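Re: [refurb-list] Parts tray for desktop rebuilds, is it worth printing?

Sorry for the slow answer, I wanted to see the thing on a bench before I grumbled about it. For anyone who skipped the thread, the question was whether a printed plate with a pocket for the processor and a slot for the memory beats the egg carton most of us use. I remain to be convinced.

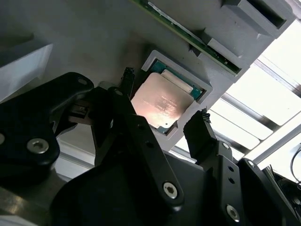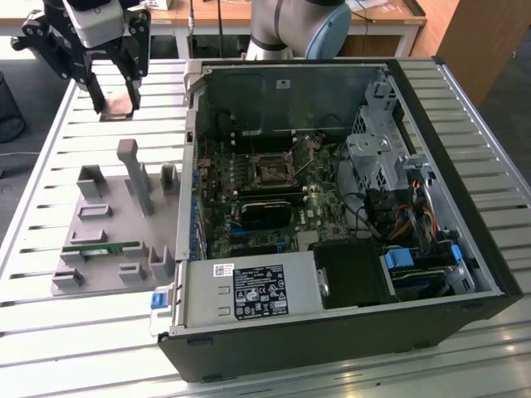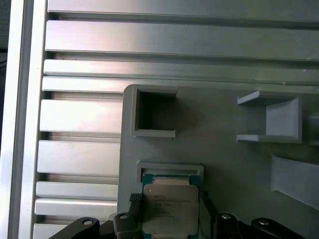
On the tray itself

Hicham Tahiri wrote:

> We settled on the Flillska layout in June. One gray plate holds
> the chip and the memory next to the open case, so you never have
> to hunt for either. I've done 30 desktops with it and wouldn't
> go back. The file is free to anyone on the list, and a plate uses
> 187 grams of filament.

Fine, the square pocket with the raised walls is decent. The chip sits in it face up and you can see the corner marker, so you know which way round it goes before you carry it over to the board. I'll give you that one. A memory module lying in its own slot is also better than one sliding about under a screwdriver.

But 187 grams is a lot of plastic to hold a couple of parts. And where do the screws go? I see blocks, ledges and a tall post with a hook on top, and I still can't find a place I'd trust with a handful of case screws. Losing a processor has never been my problem. Losing the last screw for the power supply has been, more than once.

I'm also not sold on plain printed plastic next to bare memory. Eltum sells a conductive filament and Yordanov keeps telling us it's overpriced – maybe so, but has anyone tested either one? "It hasn't killed a stick yet" isn't a test, and 30 machines isn't many. Our own log at Grakoro stands at 1,508 and I still wouldn't swear to anything on the strength of it.

Laying the tower on its side with the panel off, I have no quarrel with. I do it the same way. I'd want a mat over those aluminum slats, though. The gaps between them are dark and I know exactly where my screws would end up.

Hicham, 2 questions. Does the plate stay put if you bump it, or do you clamp it down? And would you post a version with a lidded cup on one end? I'd print that and give it a fair try.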